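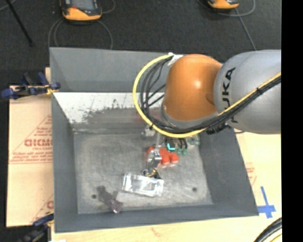
Large gray bin, mixed small items. Red cluster toward the middle, purple-pink piece off on its own at lower left.

**Niall Pollock**

1/ Notes on mixed bins, meaning bins of small unrelated objects that don't share a part number, a shape or a material. We have 204 of them on the Harnus shelving at Istham. I've spent July rewriting the storage rules and these are the parts worth posting.

2/ Bin color first. Gray is a compromise. Red and orange read well against it from any distance. Black reads well until the light drops, then it merges with the shadow along the walls.

3/ Clear and pale items are the weak point. In the bin above, the red-orange pieces register immediately. The clear pale green item and the little green bits near it take a second look. Same with the whitish one toward the back.

4/ White bins fix the black items and make the clear ones worse. Black bins show up clear plastic nicely by its highlights and lose everything dark. We tried both in November and went back to gray.

5/ Crinkled clear packaging is its own category. What you see is the glare on the surface, and the contents come second. If an item can be stored out of its bag, store it out of its bag. If it can't, put a matte label on the flattest face.

6/ We use the 12 mm Tsao labels for that. Matte stock only. The gloss version adds one more reflection to an object that has plenty.

7/ Faceted translucent things (the purple-pink one is a fair specimen) look different from each side. Log them by color and size. "Shiny" in a description field is useless and I have now deleted it from 152 records.

8/ Fill level. A mixed bin should show its floor. Once items cover it, they start to stack, and the small ones go under the large ones and stay there until the next full tip-out.

9/ Rule as written: one layer, floor visible, nothing higher than the bin wall. The old rule said "do not overfill." Every person read that differently, me included.

10/ Touching items. Two objects in contact get logged as one more often than I expected, especially if one is dark and narrow and the other is clear. See the small black and yellow ring-like thing up against the edge of the package. A finger's width of space between them is enough.

11/ Prongs, hooks and loops go in last and sit on top. Anything with a prong will collect a neighbor when you lift it. We had a whole bin of hooks come up as a single mass. Took longer to separate than to log.

12/ Same-color clusters: decide whether it's one item or several and write it in the record. "Red, rounded" isn't a record. If the pieces are joined, say joined. If they're separate, give the quantity.

13/ The record itself is short. Main color, second color if any, clear or opaque, bagged or bare, longest dimension. Futis holds 847 of these for us at the moment and search works fine on those fields alone. The free-text notes field is mostly ignored, correctly.

14/ On lighting: diffuse, from two sides. One strong overhead light puts a bright spot on every piece of plastic in the bin. Moving the fixture to the side helped more than buying a better fixture.

15/ Open question is liners. A thin matte liner stops small round things from rolling to the corners, but it wrinkles, and a wrinkle hides a small green piece very well. Currently testing a stiffer sheet, cut to the floor size. Too early for a result.

16/ Revised storage sheet goes up on the Istham board on 24th July. It's one page. If your bins are smaller than ours, the one-layer rule will cost you shelf space, so measure before you copy it.

17/ Asked already in replies: yes, lids off while sorting, lids on for storage. Clear lids scratch and get cloudy, so label the front wall and don't rely on looking through the top.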